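Sitting Down: How Students Use Shared Lounge Seating at Bellis House
Project report, Human Environments module
Group: Elin Mathias, Stojan Nikolovski, Ratih Oei
Supervisor: Anneli Nurmi

1. Why we did this

Our first proposal was on sleep and exam scores. It was turned down on ethical grounds, mainly that we wanted to wake people up. Our second proposal was on seating, and it was approved in one afternoon with the comment "fine."

The question was simple. When students walk into a shared lounge, what makes them pick one seat over another? The residence office at Multhorpe had told us that people choose by comfort. We suspected they choose by phone charger.

2. Method

We interviewed 24 residents of Bellis House and kept a seating diary for 3 weeks in the ground floor lounge. Each of us took a two-hour evening shift with a clipboard. Stojan's handwriting is a limitation of this study and will come up again.

For every person who sat down we noted the seat, whether they were alone, and how long they stayed. We also wrote down anything they said about the seat. Most people do not talk about seats, so this column is short.

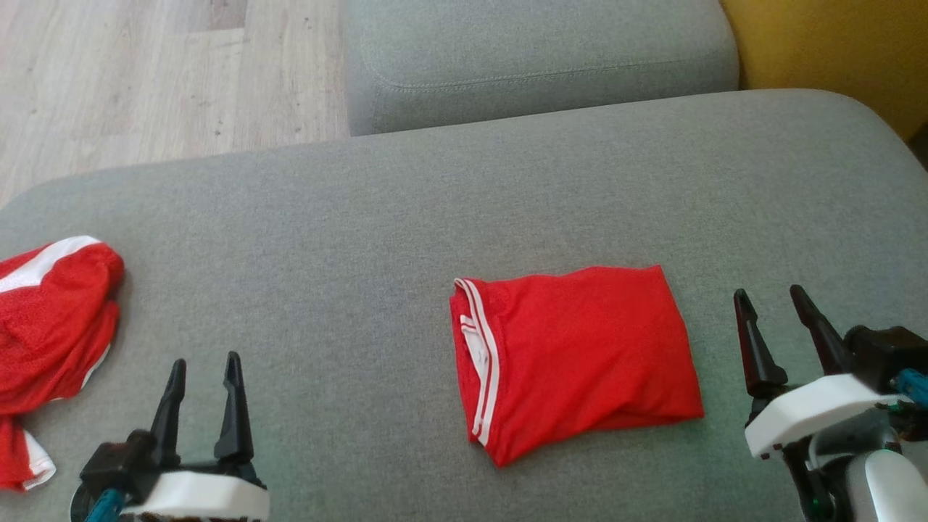
Interviews took place in the residents' own rooms or in the lounge, whichever was less noisy. We asked where they usually sat, where they would sit if the room were empty, and where they would never sit. The third question got the longest answers by far. One resident spoke for up to 22 minutes about a single armchair and what had been spilled on it in first year. We have kept the transcript but left it out of the appendix.

3. What we found

The charger theory did well. Seats within reach of an outlet filled first on nearly every shift, including the hard bench by the radiator, which everyone we interviewed described as painful. Elin tried it for one full shift and agrees with them.

Sofas were a different matter. A sofa made for three people holds one person from about dinner time onward. The first sitter takes an end and puts a bag in the middle, and the sofa is then treated as full. Only 4 of our interviewees said they would ask a stranger to move a bag. All of them were engineering students, and we have no explanation for this.

Comfort did matter once people were seated. Those on soft seats stayed longer, though several of them were asleep, and we could not agree on whether sleeping counts as using a lounge. Ratih said yes. The final figures follow Ratih.

4. Problems

Two shifts of data from the second week cannot be read (see Method). We also think residents changed their behavior when they saw the clipboard. Emlyn Morris from the floor above moved seats every few minutes on purpose and waved. We removed him from the results, and he has asked us to mention that he objects.

5. Suggestions for the residence office

Put in more outlets. Replace the bench. If the office buys new sofas, it should consider two small ones in place of one long one, as the long one will only ever seat one person and a backpack.

Our clipboards have been returned to the department, apart from Stojan's, which he says he left on the bench.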